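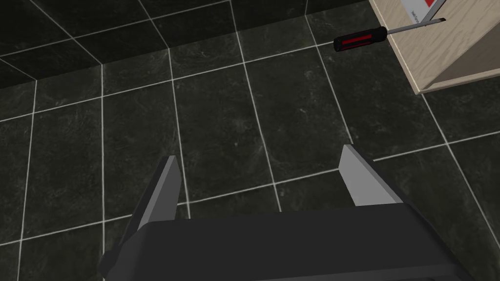 Wrist view from the simulator, gripper open, flat-blade screwdriver by the wooden box.

Kakmont Chores – data card

Version 2, released April 3, 2023
Maintainers: Anneli Halonen, Onni Ahonen
Contact: open an issue in the Drumville tracker

What's in it

3174 simulated episodes of a two-finger gripper doing small pick-up and put-away jobs. Every episode is rendered. There is no real-world footage in this release, and the tools, floors and cabinets are all models.

The jobs are the sort of thing you'd ask a teenager to do before dinner, or an apprentice before knock-off: get the screwdriver off the floor, put the cup back on the shelf, close the drawer. We wanted to know whether a policy trained only in simulation could be trusted with any of them. For most of them our answer is still no.

Layout

episodes/ one folder per episode, holding wrist video, joint states and gripper width
tasks.csv task name, instruction text, success flag
splits/ train and test lists
scenes/ floor and wall finishes, furniture placement

Each instruction has two wordings, one short and one closer to how people talk. Use either.

How it was collected

Teleoperated by 10 operators using the Wilance controller. Failed attempts were kept and flagged. Onni checked the flags by hand and changed a fair few of them, mainly where a tool had been lifted and then dropped outside the target area.

Floor and wall finishes are randomized, including some dark marbled tile with white grout that we put in on purpose. Thin, low objects on that floor are the hardest part of the set for our baseline. It often closes the fingers short of the handle, or goes for a grout line instead.

Known problems

Contact physics for long thin objects is poor. Screwdrivers sometimes roll further than they should after a bump.
Labels on furniture are textures only. Don't use them for text reading.
Lighting is too even compared with a real garage or laundry.
Version 1 had wrong gripper widths in the drawer tasks. Fixed here – please re-download if you're still on the old files.

Should I use this to judge whether a robot is ready for my workshop?

No. Success in these scenes says little about a bench with offcuts, cords and people on it. The Heinonen test set, planned for September, will cover real benches.

Licence

Free for research and teaching. Write to Anneli about commercial use.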